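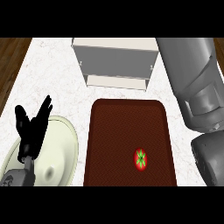
Simulated view of a white cabinet unit on a marble countertop.

Pedal Power for the Trundbridge Laundry Room: Project Report
May
By Thulani Matlala
Last updated Thursday, 10:15 a.m.

Our team wanted to see if a stationary bike could spin wet clothes well enough to cut dryer time in the Trundbridge residence hall. We called the machine the Wekeo. It uses a secondhand bike, a chain drive and a salvaged steel drum.

We had a budget of $400. The drum and bearings took most of it. The first chain was too short and skipped under load, so we lost a week waiting for another.

For each test, one rider pedaled for 10 minutes with a load of wet towels. We weighed the towels before and after. The best run started at 1365 grams of water and removed 30 percent of it. Heavier loads shook the stand, and we had to bolt it to a plywood base.

Riders said the seat was too low. Two of them also said they would not do this during finals. We still need a guard over the chain before anyone outside the team uses it. Nest Maddocks is drawing one now and Grikent Cycles has offered scrap aluminum.

Comments (3)

Yu: What gear were you in for the best run?

Thulani Matlala: Second hardest. The hardest one stalled with wet towels.

dormlaundry: Please put one on the third floor. The dryer up there takes forever.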